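Let the jumper rest between wearings

I have owned the same wool jumpers for many years, and I want to defend a habit which my friends find a little dirty.

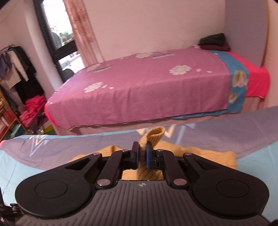
Nele Van der Linden wrote to me after my last column that wool must be washed like everything else, and that a person who only hangs a jumper by the window is fooling himself and his colleagues. I have thought about her letter for some weeks. I still do not agree.

Cotton on the skin, yes, wash it each time. But a jumper is worn over a shirt. It meets mostly air, a chair, perhaps some soup. I wear mine 5 times, sometimes more, and between two wearings it gets a night near the open window. In the morning the smell of the kitchen is gone.

When I came to this country I rented a room above the Breno launderette. The small machine took 90 minutes for the programme called "delicate", and this programme made a child's size of my best cardigan. The owner, Vinzenz Lanz, looked at it and told me that he washes his own knitwear in the sink, in May, when it can dry flat on the balcony. I was angry that he said it to me after I had paid. But I have done the same since then.

Nele Van der Linden also writes that hand washing takes too much time. For a family with small children she is right, and I would not give lessons to such a family. For the rest of us it is a quarter of an hour, two times in a year — less than we spend looking for a new jumper in the shops.

What I dislike is the label. It says how hot the water may be, and it never says how often. So we wash from politeness, and then we complain about the elbows.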